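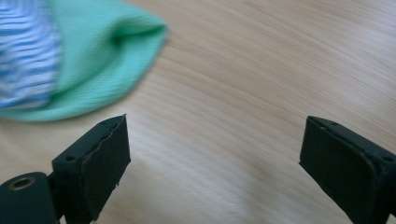
3.2. La mesa como lugar de trabajo

Cuando empecé este estudio sobre cómo se dobla y se ordena la ropa en casa, yo pensaba que lo interesante iba a estar en los armarios. ¡Qué equivocada estaba! Me pasé las primeras visitas preguntando por cajones, perchas y baldas altas, y la gente me contestaba con mucha educación y luego me llevaba a la mesa. La mesa del comedor, la de la cocina, una mesa plegable en el pasillo... En los hogares que visité, la ropa pasa por ahí antes de llegar a cualquier otro sitio, y a veces se queda más tiempo del que sus dueños quieren reconocer.

En la Figura 1 hay un ejemplo muy modesto: una tela verde menta arrugada, doblada sobre sí misma, y pegada a ella una tela de rayas azules y blancas, las dos en un lado de un tablero de madera clara. Me interesa sobre todo la parte del tablero que queda libre. En mis notas la llamo «el claro», un nombre poco científico, lo admito, pero a los participantes les hizo gracia y lo adoptaron enseguida. El claro es la superficie donde cabe estirar una prenda, alisarla con la palma y darle el primer doblez. Si el montón crece, el claro encoge, y entonces se empieza a doblar en el aire, contra el pecho, con resultados bastante peores (según los propios interesados, que yo ahí no juzgo).

Figura 1. Telas arrugadas sobre una mesa de madera clara.

Trabajé con 14 hogares y completé 15 sesiones, porque una familia me pidió repetir: la primera vez habían ordenado antes de que yo llegara, y les daba apuro que el estudio saliera «demasiado bonito». Casi todas las sesiones fueron en domingo por la tarde, que es cuando se junta la colada de la semana. Yo me sentaba en una esquina, con mi cuaderno, y procuraba hablar poco, cosa que me cuesta muchísimo. Cada sesión duraba lo que durase el montón. Les pedí solamente que doblaran como siempre y que fueran diciendo en voz alta qué cogían y por qué.

Lo primero que aprendí es que hay dos maneras de atacar un montón. Están quienes separan antes de doblar (toallas por aquí, camisetas por allá, calcetines al fondo) y quienes tiran de lo que asoma. A los segundos los llamé pescadores. Los separadores necesitan mucha mesa al principio y muy poca al final; a los pescadores les pasa al revés, ya que las pilas terminadas van comiéndose el sitio. En una casa con la mesa pequeña vi a una madre separadora y a un hijo pescador compartiendo el mismo tablero, y la negociación por cada palmo de madera me dio material para media libreta.

También hay telas que mandan. El punto, por ejemplo, se enrolla y se vuelve a arrugar en cuanto se suelta, así que varias personas lo dejaban para el final o lo apartaban a un lado «hasta que se canse», como me dijo una participante. Las rayas, en cambio, resultaron ser una ayuda estupenda. Yo no lo había previsto para nada: quienes doblaban prendas rayadas las usaban de guía, casaban una línea con otra y se quedaban tan satisfechos. Con los colores lisos doblaban a ojo, buscando la costura.

Fasil Lemma, que revisó conmigo las transcripciones, me señaló algo que yo había pasado por alto. En las grabaciones de voz la palabra «luego» aparece continuamente: esto lo doblo luego, esto luego lo miro, luego veo si es tuyo. El borde de la mesa es el lugar de los «luegos». Allí van a parar la prenda sin pareja, la que tiene una mancha dudosa, la que nadie sabe si sigue valiendo. Fasil propuso tratarlo como una categoría de almacenamiento más, al mismo nivel que el cajón o la cesta, y al principio me resistí un poco (me parecía darle demasiada dignidad a un calcetín suelto), pero en la sección 4 le hago caso y creo que el análisis gana bastante.

Una cuestión práctica para quien quiera repetir el trabajo: el material del tablero importa. Sobre un acabado liso la tela resbala al estirarla, y había quien sujetaba una esquina con el codo o con una taza. Con mantel resbala menos, pero el mantel se va moviendo con la ropa y hay que recolocarlo cada poco. No medí nada de esto de forma sistemática y me arrepiento. Lo que sí anoté, sesión por sesión, fue dónde empezaba cada persona su primera pila y hacia qué lado la iba desplazando, y esos datos están en la tabla de la sección siguiente.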